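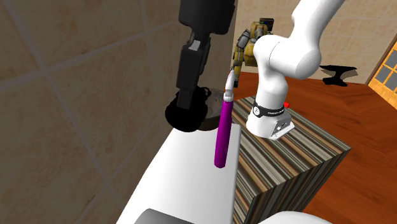 Stirkeo (student project)

Stirkeo is a long-running student project at Dellotstead College in which undergraduates teach a simulated robot arm to pick up, move and put down ordinary household things. It grew out of an evening robotics class and still keeps the easygoing habits of one, with a shared pot of tea at the back of the lab and a whiteboard that is wiped clean each October and almost never otherwise. Members work in a simulator, driving a white Franka arm through cluttered rooms.

History

The class that became Stirkeo was started by Augustina Alhassan, a lecturer in mechanical engineering who had grown tired (as she cheerfully told every new group) of watching students wait their turn for the one working arm in the building. Her answer was to move the whole course into simulation, where everybody could have an arm at once and a dropped bowl cost nothing but a restart. The first class had 9 students sharing a set of aging desktop computers, and two of them, Sebastián Palma and Rakiya Obi, liked it so much that they asked to keep the room open after the term had ended.

The name was Palma's, and there have been several explanations of it over the years, none of which he has ever agreed to confirm. Older course handouts use the name Terico, which was the title of the first set of practice scenes and is still heard now and then among former members.

Rooms and objects

Practice takes place in a collection of furnished rooms, among them kitchens, workshops and bathrooms, which members build and swap with one another. The bathrooms are a great favorite. A toilet tank makes a narrow and rather unforgiving shelf, and one popular arrangement crowds it with a hammer, an oven mitt, a wooden board, a purple spray bottle with a white trigger top and a dark bowl tipped on its side. Students soon find that a bowl lying at an angle is a very different problem from one sitting flat, and a good deal of friendly arguing goes on over whether to take it by the rim or go after its neighbor first.

Objects that make no sense together are welcome, and it's an old custom for each new member to add at least one thing of their own choosing to the shared library, which now holds roughly 600 models. 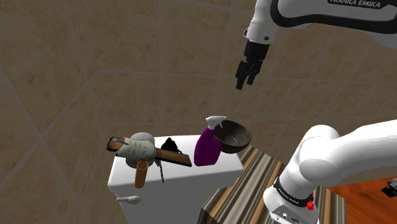 Teaching and practice

A beginner's first few weeks are spent simply steering. Femi Okonkwo, who took over the teaching from Alhassan, asks everyone to record their attempts, good and bad alike, and to write a line or two on each about what they were trying to do. The best-known set of these recordings runs to 3334 attempts and is used by later classes as training material, together with all of the original notes, spelling mistakes included.

After that come the camera lessons, in which students learn to work from more than one point of view. A close view that includes the gripper fingers can be a great help in lining up a grasp, though it takes some getting used to, and most people go back and forth between it and a wider view of the room for quite a while before they feel at home.

The Geddes round

The year closes with a small competition called the Geddes round, set up by Dougal Crichton when he was a student on the course. Teams are given a room they have not met before and a short list of things to move. Points are given for each object placed, with a little extra for leaving everything else where it was. The highest score so far is 1050, set by a pair led by Obi. 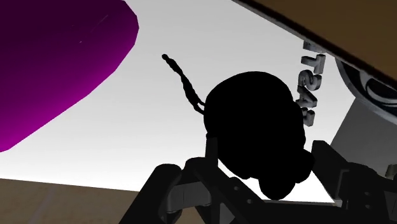 Do students need to know how to program before joining?

Most members arrive with very little programming. The opening weeks use only the steering controls, and simple scripts are brought in gradually, with an older member sitting alongside for as long as a newcomer would like the company.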